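The Mat Stays, for Now

Readers of the December bulletin will remember that the Ballness workshop was to have a new surface on the big white table by the end of the month, and that the matter was in the hands of Sabina Paul. It was. Sabina wrote to three suppliers, had a very courteous reply from Enari, and was sent a sample of cork the size of a biscuit. She used it under her tea until it went missing, and the subject was allowed to rest.

In the meantime we have carried on with the carpet. For those who joined us lately, the carpet came from the old Symonenko showroom when they pulled up the floor, and was cut down with a bread knife by someone who has asked not to be thanked. It deadens the noise, it stops small washers from rolling into the next parish, and it has the colour of porridge left over from a longer meal. Arnar Vigfúsdóttir says it is the best work surface she has used in 24 years of mending things. She has also said that about a door.

The complaint, and we have had it in writing, is that the mat never gets cleared. The rule on the wall says that everything goes back to its shelf before the lights go off. The rule has been on the wall for nine months and is holding up well, being laminated.

So a word on what belongs where. Fixings go in the drawers marked by size. Puzzles go back in the games cupboard in the corridor. Half-finished jobs go in a tray with your name on it, and trays are free, which cannot be said of much else at Ballness.
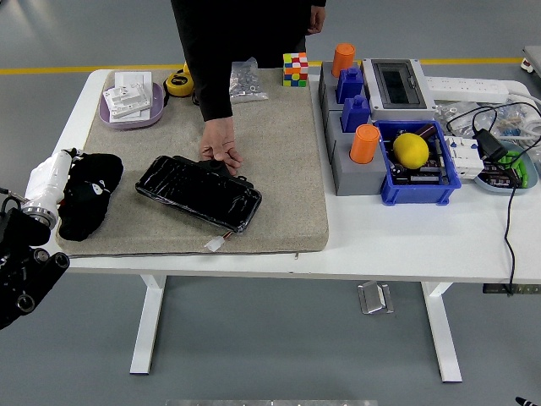 The mat is a great leveller, and anything set down on it is soon treated as having a right to be there. A bag of nuts and washers has settled in next to the tape measure, the lavender bowl has taken in a stack of white plastic parts, and the Rubik's cube is scrambled, so any member looking for an excuse not to tidy has one to hand. The black sock-like thing with the little white face on it may be claimed from the office, one owner at a time please.

Sabina has now opened talks with Dreteo, who do a rubber sheet at 235 a roll. Arnar is against it on grounds of smell. Views to either of them by the end of the month, and would whoever has the cork please bring it back.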